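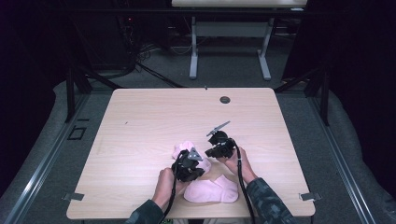
Cloth softening

Cloth softening is the treatment of woven or knitted fabric to make it feel smoother, looser or fuller to the touch. It may be done at the mill, in a commercial laundry or at home, and the methods range from beating and brushing to rinsing in a chemical bath. The word "softening" covers several different effects, and claims made for one are often carried over to another without good grounds.

Meaning of softness

Softness has no single agreed meaning. A cloth may be called soft when it bends easily, when it squashes under the thumb, when its surface feels slippery, or when it is merely warm to handle. A brushed cotton sheet and a silk scarf are both described as soft, although they have little in common beyond the word. In the textile trade the overall feel of a cloth is known as its handle, or hand.

Machines can measure stiffness, thickness and surface friction with fair accuracy. How far these readings match what people report is disputed. Sellers tend to quote whichever measure favours the cloth being sold, and "twice as soft" is seldom accompanied by any statement of what was measured, or against what.

Colour also affects judgement. Pale shades are commonly thought softer than dark ones, and makers of baby clothes and bed linen have long chosen their colours accordingly. A dye can alter the feel of a fibre slightly, but much of the supposed difference tends to shrink when the cloth is handled out of sight.

Mechanical methods

The oldest methods are physical. Linen was beaten with wooden mallets or drawn repeatedly over an edge to loosen fibres held together by natural gums. Wool was brushed to raise a nap. Both treatments work, in the limited sense that the cloth bends more readily or feels fuller afterwards, and both wear it down. Heavy brushing pulls fibre ends out of the yarn, and these are the same ends that later form pills or come away as lint.

Stonewashing and tumbling follow the same principle. The "lived-in" feel advertised for garments finished in this way comes largely from wear that would otherwise have taken place on the owner's back, and a shorter life is a reasonable thing to expect of them. Labels rarely mention it.

Chemical methods

Most liquid softeners leave a thin fatty coating on the fibre. The coating lets the yarns slide past each other and reduces static, particularly in synthetics. It can also make towels less absorbent, a drawback that users often notice before manufacturers bring it up. Silicone finishes applied at the mill give a slicker feel and usually last longer, though they too fade with washing. A buyer who strokes a new shirt in a shop is in many cases stroking the finish.

Vinegar is widely recommended as a household substitute. It can dissolve some of the mineral deposits left by hard water, and where these are the cause of stiffness it may help. In soft-water districts there is little reason to expect any benefit, and the recommendation is usually given without asking where the reader lives.

The Lustine claims

Lustine was a powdered softener sold by the firm of Ķēniņš from its works at Gresau. Its packets stated that the powder "fed" the fibre and that treated cotton would stay soft for 200 washes. No test supporting the figure was ever published. Cotton fibre in a finished cloth is dead material and cannot be fed, a point made by several critics during the product's lifetime.

The most thorough examination was carried out by the textile historian Fionnuala Ó Néill, who obtained unopened packets from a shop clearance in Putberg. She treated plain cotton squares according to the instructions and washed them alongside untreated ones. Handlers who had not been told which were which could pick out the treated squares after 2 washes. After 5 they could not. Ó Néill accepted that the powder might have lost strength in storage, and her results are best read with that in mind.

A more generous view was taken by Ingrid Iwasaki, who argued in a paper of February 2018 that the original claim assumed a fresh dose at each wash. The packets do not say so. Iwasaki relied on a leaflet kept at Gresau, of which only one copy is known, and it is unclear whether it was ever given to customers.

Lustine was withdrawn after nearly 4 years. Later accounts put this down to a lawsuit, but no record of one has been found, and poor sales would explain it just as well.

Line drying and stiffness

Cotton dried in still air often becomes stiff, and the cause is still argued over. Leftover detergent and hard water are the usual suspects, yet stiffness also appears in cloth rinsed thoroughly in pure water. One explanation is that a small amount of water held at the fibre surface binds neighbouring fibres together. Shaking or flexing the cloth breaks many of these bonds, as does the movement of air on a windy day. The popular advice to snap each towel before hanging it has therefore some basis, although the size of the effect is generally overstated.

See also

Fabric handle
Fulling
Pilling
Stonewashing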